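Section 4: Cleaning and reviving your Hester board

I've had a Hester on my kitchen wall for three years, so most of what follows I learned by doing it wrong first. Give yourself 10 minutes the first time. After that it's a quick job.

Before you start

Take the board off its hooks and lay it on a table. You can clean it upright if you must, but the drips get behind the trim and you'll be mopping the skirting board as well.

1. Rub the whole surface with a dry felt eraser, working from the top edge down.
2. Spray a little cleaner on a soft cloth. I use Clomedel, but any whiteboard spray will do.
3. Wipe in long, overlapping strokes and turn the cloth often.
4. Buff with a clean dry cloth and leave the board alone for 12 minutes before you write on it.

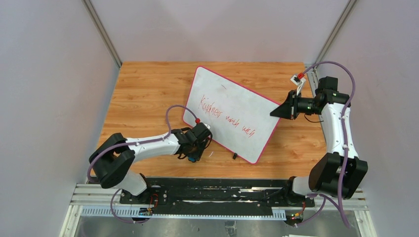 Ghosting is the word for old writing that hangs about after you've rubbed it out, and I get more emails about it than anything else! A dry eraser just pushes the ink around. You end up with faint grey smudges like the ones behind the red writing on this board, and fresh words go straight over the top of them. It still reads fine - but if it bugs you, go over the old marks with a fresh dry-wipe pen, rub them off while the ink is wet, then repeat steps 2 to 4.

Caution: no scouring pads, please. Hòa Khúc tried one on hers and the shine never came back.

Note: red can be stubborn, so test a new pen in one corner and wipe it off the same evening. Spare hooks and trim are in Section 5.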